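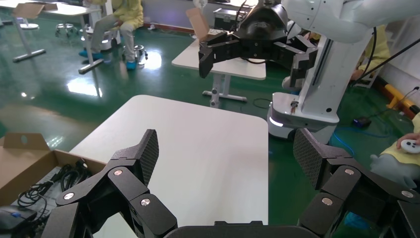 Ticket: Cable pick fails when second arm is in wrist view

Project: Jastus
Component: policy evaluation, wrist camera input
Opened by: Rosalba D'Amico
Status: Resolved, one item left open
Priority: Medium

Problem

The cable packing policy stops above the table with the fingers open and never commits to a grasp. It hovers, drifts toward the far side of the table, then times out. Head camera input looks fine in the logs and the arm reports no faults. The same checkpoint passed its acceptance run in September on the Donati station, which has a bare wall opposite.

Task under test: pick up the coiled cable and place it in the open box with the leaflet and the mouse.

Steps to reproduce

Load the Jastus checkpoint with default camera settings.
Place the cable on the table, coiled, and open the box.
Start the policy with the other arm powered and holding its pose over the second table.
Watch the wrist stream. The hover starts as soon as the approach is finished.

Expected: fingers close on the coil and lift.
Result: 3 successes in 20 trials. All the others ended in a timeout, with no drops and no collisions.

Log

09:40 — Checked calibration first. Wrist camera extrinsics match the stored file. Replayed a recorded demonstration open loop and the fingers landed where they should. Not a calibration problem.

10:15 — Swapped the lighting profile on the chance that reflections from the green floor were the cause. No change. Put it back.

11:05 — Plotted saliency over the wrist images from the failed trials. The strong region is not on the cable. It sits in the upper part of the image, on the other gripper. When that gripper moves, the predicted target moves with it.

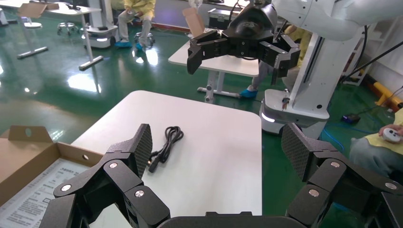
Wrist view with the cable on the table and the second gripper beyond it.

11:30 — Went back through the training set. The demonstrations from the Fesgate station were all collected with the far table vacant, so the policy has only ever seen one gripper model in the wrist view, and always its own. My reading is that it uses the finger shape as a cue for where its own hand is, and a second set of fingers of the same type breaks that.

13:20 — Tried sending zeros for the whole wrist image as a quick test. The hover goes away, but the grasp is poor because the head view alone can't place the fingers well on a loose coil. Not usable as a fix. It does confirm that the wrist input is where the trouble starts.

14:10 — Added a fixed mask over the upper part of the wrist image, at both training and test time, and started a short fine-tune from the same checkpoint. The head camera is left as it was, since it looks down on the box and the near table and the far arm is out of its view during this task. 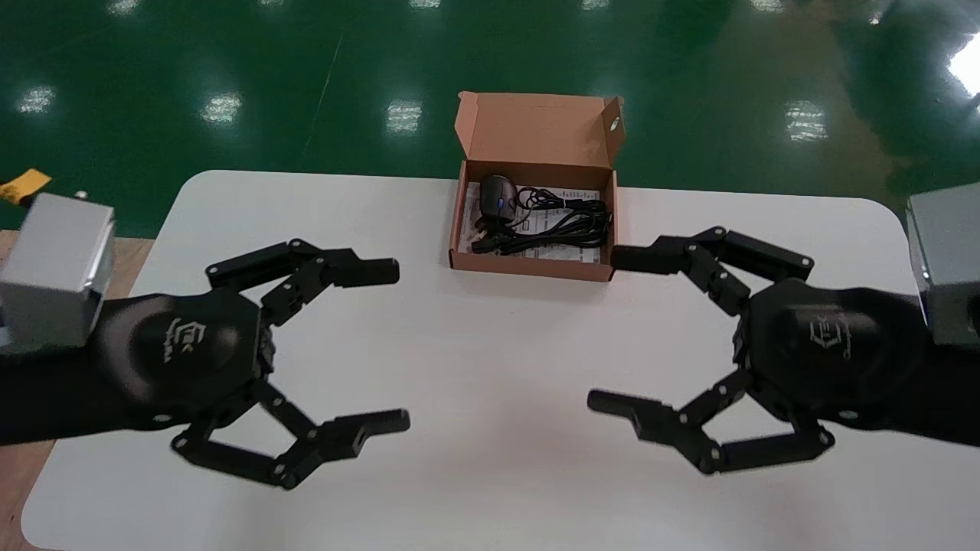

The fine-tune finished before the end of the shift and I ran the same protocol again with the same start poses. This time there were 2 failures in 20 trials. Both were early finger closures that caught only one loop of the cable, and I saw no hovering in any trial. Moving the far arm on purpose during the approach had no visible effect on the predicted target.

Resolution

Mask merged into the Calberg config as the default for any station that faces another one. The old behavior can be restored by setting wrist_mask to none. Checkpoints trained without the mask should not be run with it, and the loader now refuses that combination.

Still open

The mask is a fixed shape, so it will cut off useful image area for tasks with tall objects. I would like to compare it with random pasting of gripper crops into the background during training. That needs more compute time than this ticket covers, so I have asked for it to be tracked under the augmentation work. The one-loop grasps should get their own ticket.

— R. D'Amico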